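Gripper Marks and Slipped Panels: Finding the Fault

A two-finger gripper that drops or dents a veneered panel usually has one of a few faults. Work through them in this order before changing any program settings.

Stop first. Press the emergency stop, shut off the air or power to the gripper, and support the panel by hand or on a padded trestle. Stored air can keep the fingers closed after the valve is off, and they can open without warning when it bleeds down. Keep hands out of the gap until the gauge reads zero.

Check the finger screws. On the Monow two-finger set, a loose screw lets the finger tilt and press a line into the face. Tighten each one a little at a time, alternating between them, then test for play with the power off.

Clean the contact faces. Sanding dust on smooth plastic cuts the grip sharply. Wipe with a dry cloth, then one dampened with denatured alcohol. No silicone spray anywhere near the cell; it ruins the grip and later the finish.

Look at the closing force. Our Mevitz unit was left at its factory value after a reset and crushed the edge of 12 panels before the shift noticed. We now start at 21 newtons and go up in steps of 2 until a test offcut no longer slides.

Inspect the pads at 3,000 cycles. Glazed or torn pads get replaced in pairs. One new pad against one worn pad pulls the panel off center.

Route cables away from the travel path. A snagged sensor lead gives the same "part lost" alarm as a real drop, and the log will not tell them apart.

Repairing a dent: if the veneer fibers are not broken, lay a damp cotton cloth over the spot and touch it with a warm iron for a few seconds. Let it dry overnight before sanding with the grain. Thin veneer sands through quickly at the edges.

Restart at reduced speed, with the guard closed and an offcut in the fingers.

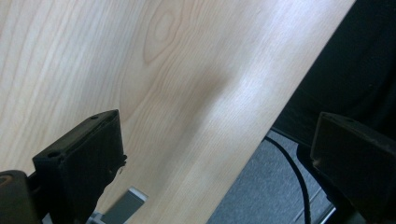

Filed under: Workshop / Panel Handling / Faults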